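Notebook, March, late afternoon
Pivstead hand gripper, trial kit from Kirkari

Second session with the trial kit. Unnur asked me to write down the little things as well as the big ones this time, so bear with me, this may ramble. The trigger is lighter than on the Sketard we used last year and my wrist was still happy after nearly 100 picks, which I can't say of the old one! The snack box is a lovely test - stiff bars, crinkly packets, all in one tight space - and I'd like to keep it in the set.

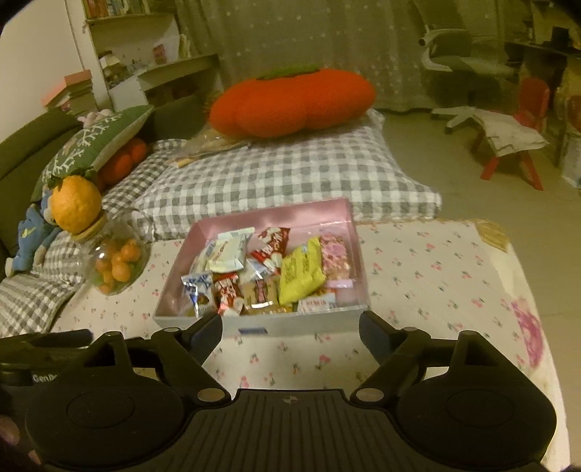
Jaws open at the snack box. Cherry cloth underneath.

Thin wrappers are where I lost most of my time. Of 15 tries at packets lying flat I dropped 6, mostly by coming in too steep, and Renato did better by sliding one finger down the wall of the box first. The upright ones were easy for both of us. I do wish the fingertips had a bit more grip to them, and Adjoa is going to ask Kirkari whether the softer tips come with the full kit or cost extra.

Still to do: charge the spare battery, try the narrow jar from Oluf's list, and get Nanna to have a go (smaller hands than mine, so I'm curious about the reach to the trigger).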